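Why Do People Have Weddings?

Have you ever been to a wedding? Maybe you carried the rings, or danced until your shoes hurt, or just waited (and waited!) for somebody to cut the cake. Grown-ups have been holding weddings for thousands of years, and they do it in so many different ways that we could fill a whole library and still have some left over.

A wedding is the day when two people promise, out loud and in front of others, to be a family. The people listening are called witnesses, and their job matters a lot. If you make a promise all alone in your bedroom, only you and your teddy bear know. If you make it in front of your grandma, she will remember it. 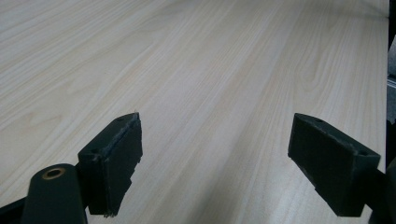 Wood grain on a pale tabletop.

Many Jewish couples stand under a cloth roof called a chuppah, which is open on the sides like a tent that forgot its walls. At many Hindu weddings the couple walks around a small fire. In some Christian churches the couple lights one candle together. Muslim couples often sign a marriage contract, and some families hold a big meal afterward for everyone they can squeeze in. 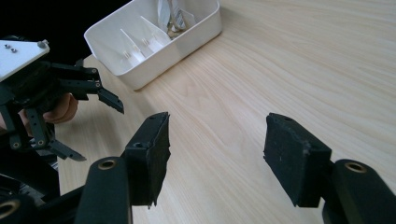
And then there are the rings! Lots of couples wear them, but plenty don't. A ring is a circle, so it has no beginning and no end, and many people like to think of love that way too.

How big should a wedding be? As big or as small as the couple likes. In the town of Cladavham, 40 guests is thought to be plenty. Over in Rotau, one wedding every May is shared by the whole town, and last time 1,363 people sat down to eat — just imagine washing all those plates! Other couples go to a town office at ten in the morning with two friends, sign their names, and have pancakes after. They are every bit as married.

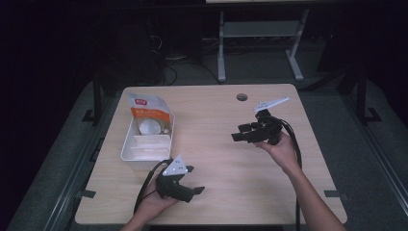
Two hands at work over a light wooden table.

If you are invited to a wedding soon, try asking the couple which part they chose themselves and which part came from their grandparents. They will probably be very happy to tell you, and it might take a while, so bring a snack.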